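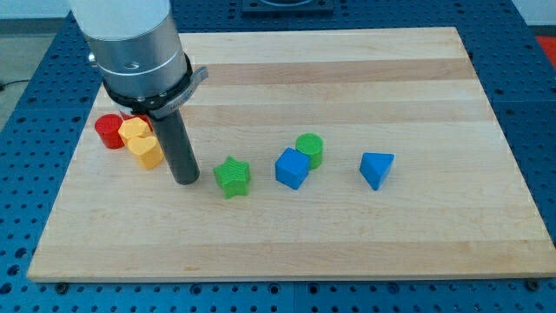 Unit 4. Collecting demonstrations for a pushing task
Instructor: Orhun Tokgöz
Lab sessions: Nermin Saraç

4.1 Two ways to demonstrate

In kinesthetic teaching, the operator holds the arm and moves it through the task while the controller compensates for gravity. Joint positions are recorded directly, so every recorded pose is one the arm can reach. The drawbacks are that the operator's hands block the camera view and that contact forces at the tool are mixed with the forces applied by hand.

In teleoperation, the operator stands clear and commands the tool through a separate device. Camera images stay clean, and the commanded and measured positions can be logged separately. The operator loses the sense of touch, and delay in the link shows up as overshoot near contact.

4.2 Task definition

The tool is a rod with a rounded tip. It cannot grasp, so blocks are moved only by pushing them across the board. A demonstration begins with the tip clear of all blocks and ends when the named block has reached its target and the tip has been withdrawn.

Block shape matters. A cube pushed off center rotates as it slides. A cylinder standing on its flat end gives a curved contact surface, and the tip tends to slip around it. The star has inner corners that can trap the tip, which makes it easy to push and awkward to release.

4.3 Recording rules

Keep the tip height constant during contact. Correct a drifting block by backing off and approaching from a new side. Do not drag the tip over the top of a block. Keep recoveries from a slip in the log; they cover states that a clean run never visits.

4.4 Assignment

Each group records 900 seconds of usable data, split evenly between the 2 methods. Submit the logs with a one-page comparison of path length and number of contact breaks.

Reading for Unit 5: the Proravano notes, sections on action smoothing.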